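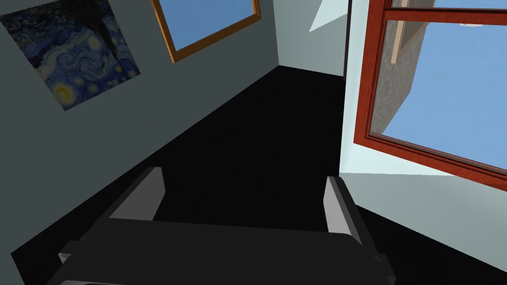 Wrist camera view in the Stinlow test room, two-finger gripper open.

Stinlow gripper comparison

The Stinlow gripper comparison is a simulation benchmark for parallel-jaw grippers and the wrist cameras mounted behind them. Set up by Tanvir Munshi as a side project, later picked up by users of the Skikance simulator. Compares two gripper models, Gravuvum and Jayawardena, on the same arm with the same controller. Physical hardware is not part of it.

Background

Earlier gripper tests in Skikance used a bare gray room. Fine for grasp scores, poor for camera work – plain walls gave the pose tracker very little to hold on to. Munshi put windows in the walls and hung a copy of Van Gogh's The Starry Night as a texture target. The painting stuck. Users mostly call the setup "the Starry room", though the name is not used in the release files.

First public version is dated 4/28/23. A patch in August fixed a bug where finger contact was counted twice if both pads touched in the same step. Scores from before the patch are not comparable and should'nt be mixed with later ones.

Setup

Both grippers are two-finger, parallel, flat plates. Same wrist mount, same arm, same start pose. The differences are in finger length, pad friction and how the controller closes:

Gravuvum – shorter fingers, position control, stops at a set width.
Jayawardena – longer fingers, force control, stops at a set load.

The camera sits above and behind the gripper, looking past the palm and out between the fingers. Part of the housing is always in view. This was a design choice, kept the same for both models so that neither gets a cleaner picture. Masking the housing out is allowed but must be reported.

A full run is 667 trials per gripper, split across 11 start poses. Objects are small rigid shapes in flat colors. Lighting is fixed in the standard set and varied in the extended set.

Camera tests

Separate from grasping. The arm swings the wrist through a fixed path with the fingers open and nothing held. Tracker has to recover the camera pose from walls, windows and painting only. 178 views are scored. Views with a lot of black floor are the hard ones, very few features, and most trackers drift there. Views with the painting or a window frame in them tend to pull the estimate back.

Results are given as position error and angle error, never combined. An early version did combine them and was dropped after complaints that a tracker could hide bad angles behind good positions.

Grasp tests

Fingers open, approach from above, close, lift, hold for 5 seconds. A drop during the hold counts as a fail. So does touching the table surface with the palm. Partial credit was tried and removed.

In Munshi's published table Gravuvum did better on small objects and Jayawardena on anything tall or rounded. The longer fingers reach further past the housing, so the camera keeps the target in view later into the approach, but they also flex more under side load. Closing speed made less diffrence than expected. With the controllers swapped between grippers, most of the gap on small objects went away – suggesting the position controller was doing alot of the work.

Occlusion is the other main finding. On a steep approach the palm covers part of the surface and can hide most of a small object before the fingers get there. Policies that looked once and then closed blind lost few points. Policies that re-estimated at every step lost more, as a sliver of color above the rim was often read as a smaller object further away. 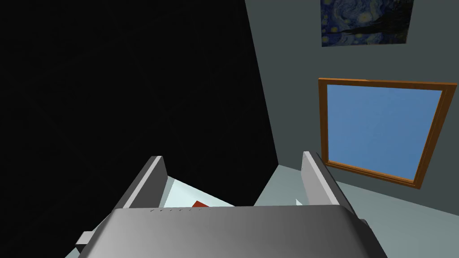

Limitations

Contact model is simple and pads do not wear. Camera has no blur or noise in the standard set, so scores run high compared with real footage. One room only. Some users have asked for a second room without the painting, to check that trackers are not just learning one picture. Not released so far.

See also

Skikance simulator
Parallel-jaw gripper
Eye-in-hand camera
Visual servoing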